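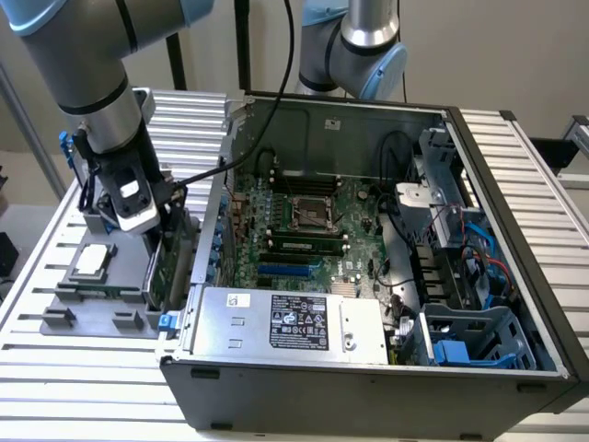 4. Setting up the Flumia cell for desktop towers

Once the two arms are talking to the controller, you get to the fun part: showing the cell where everything lives. Set aside a quiet morning for it the first time. It goes much faster after that!

4.1 Place the tower

1. Shut down the tower, unplug it, and take off the side panel.
2. Lay it on its side on the slotted table, open side up, with the power supply toward the front.
3. Push it up against the table stops and try to wiggle it. If it moves at all, tighten the stops and try again.
4. Set the parts tray to the left of the case and lock it to the table slots.

CAUTION: Press the stop button before you reach over the table, even for a dropped screw.

4.2 Teach the tray and the case

1. Pick job 168 on the Trelleck controller (desktop, large case).
2. Jog the gripper to the tray corner and press Save Point. Do the same at the front-left corner of the case.
3. Teach the approach point for each slot you plan to use. Keep the fingers square to the board. A card that goes in even a little tilted will bind, and you'll hear the motor complain.
4. Park the second arm at its home point before you run the first arm on its own.
5. Run the whole path at speed setting 7 with nothing in the fingers, and watch the cables on both arms as they swing.

NOTE: Hemant Sisodia at Hunness came up with teaching the tray before the case, and we love it. One bad tray point shows up right away this way.

4.3 First card run

1. Load one scrap card. Please don't start with a good one!
2. Start the job in Step mode and tap Next through each move.
3. Stop above the slot and check the line-up from the front and from the side. 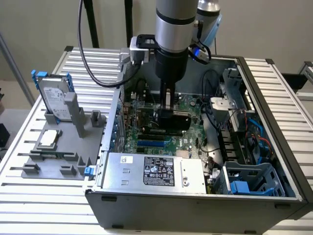 Do I have to teach the slots again when I switch to another tower of the same model?

Usually you don't. Save the front-left corner point again, run one empty pass in Step mode, and teach a slot over only if the fingers come down off center.

4.4 Looking after the gripper

Wipe the finger pads with a dry, lint-free cloth every 700 cycles, and check that the finger screws are snug. Replacement pads are listed under Srivastava in the parts section.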